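Doors Are the Hard Part
A week with the people filling up a robot's memory, one handle at a time

June 18, 2019

The first thing you learn on a data crew is to shut up. No audio gets kept but people talk with their hands, and hands get in the shot. So the hotel suite is quiet. Someone at the bathroom door, someone on the bed with a laptop, a kettle going in the hall. "Clear." Pause. "Save." Then the same thing over.

The project is called Bulska. It's run by Fikar, a small outfit that started with warehouse carts and got bored of them, and the goal fits on a sticky note – a robot that can walk into a building it has never seen and get through the doors. That's it. No dishes, no laundry folding. Doors.

Sounds small. I thought so too, on the drive over.

Why doors

Think about the last five you opened. Knob, lever, push bar, a slider, that one at the dentist that sticks. You didn't plan any of it. Your hand got there and sorted it out on the way. A program written step by step can do one of those doors very well and then it meets the next one and stands there.

So Fikar doesn't write the steps. They collect examples. A person drives the arm through the whole thing, start to finish, and the system stores what the wrist camera saw and what the arm did at each moment. Do that enough times, in enough places, and the learning side starts to guess the right move from the picture alone. That's the theory. The crew lead puts it shorter: "We show it doors until it stops being surprised."

The current set has 1084 runs in it. They want more. They always want more, but mostly they want different. A hundred runs on one office door teach you that office door. The early set was nearly all like this, 200 runs in the Fikar hallway, and the model trained on it was a genius in the Fikar hallway. Moved across the street it reached for a light switch.

On location

Hence the hotel. The Tomoana is between seasons in June and rents out a floor cheap, and its rooms were done over at different times by owners with different taste. Closet doors, bathroom doors, connecting doors, a service door with a spring that could take your arm off. For a data crew this is a candy store.

The kit goes up in the freight elevator. Arm, base, two batteries, a case of spare finger pads, tape. A lot of tape. The driver wears a controller on each hand and watches a screen, not the door, which feels backwards for the first hour or so. Then you forget the door is even there, I'm told. I never got that far.

Each run starts from a spot the driver picks. Close, far, off to the left, a bit too low. The starting spot gets changed on purpose, becuase a robot that has only ever seen a door dead center will fall apart the first time it rolls up crooked. Fingers open at the start. Always. It's on the checklist twice.

Bathrooms are the crew's least favorite. Tight, for one thing. And shiny. Polished stone throws the ceiling light back at the camera, glass shows you a second room, mirrors show you a third, and chrome hardware goes white in exactly the place you need to see an edge. A depth sensor hates all of it. A person sees a lever and a plate on a red-brown door and doesn't give it another thought. The system sees a bright streak next to some other bright streaks.

Which is the reason they're in there. You don't get to skip the bad rooms.

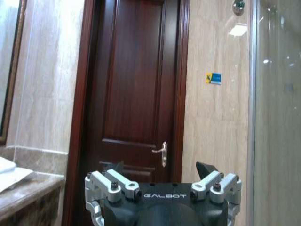

What counts as a good run

Not the pretty ones, or not only. This took me a while.

A new driver tries to be smooth. One clean arc to the handle, press, pull, done, and they look up for approval. The lead nods and then asks them to do it again and miss. Come in high, bump the plate, back off, fix it. Those runs get their own tag, "recover," and they are worth more than the clean ones. A system that has only seen perfect reaches has no idea what to do an inch off target. It has never been an inch off target.

But there's a line. A recover is a miss and a fix. A driver flailing is just noise, and noise gets learned as happily as anything else. One driver had a habit of pausing before every grab, a little breath, half a second. After a while the robot paused too. Nobody had told it to! They threw out 47 runs and the driver now counts under his breath to keep moving.

The review happens at night. Two people, one table, every run from the day played at double speed. Keep, fix, toss. They look for the camera strap drifting into view, for time gaps, for a door that was not quite latched when the run began (a big one – the arm learns that doors just sort of fall open). Labels are plain: handle type, hinge side, push or pull, light. Somebody argued for a label for "fancy." It lost.

The money question

Fikar pays drivers by the hour and not by the run. They tried it the other way for one week and got a mountain of quick, identical, useless reaches. The supplier of the labeling software, Ister, charges by the clip, so there's a pull in the other direction too. Keep the runs short. Keep them varied. Don't rush. Those three don't sit well together and most of the arguments I heard came down to that.

Would a simulator be cheaper? Sure, and they have one, and it's good at hinges. It's bad at the rest. The swollen wood, the loose lever with a bit of play in it, the door that needs a lift before it moves. You can model those if you know about them. The crew's point is that you don't know about them until your in front of the door.

So how's it doing

Mixed. On levers, in decent light, the latest version is good enough that people stop watching. Round knobs, no. Two fingers and a round knob is a bad match and more data hasn't helped much, the pads slip. There's talk of new pads. There's always talk of new pads.

On my last afternoon they ran a test set in a corridor none of the training came from. 100 tries, no driver, the whole crew sitting on the carpet against the wall. It went through the first few like it lived there. Then it got to a linen closet and pushed, and pushed, and the door was a pull.

The lead wrote it down. Next morning the kit went back up, linen closets on every floor, pull side, lights on and then lights off.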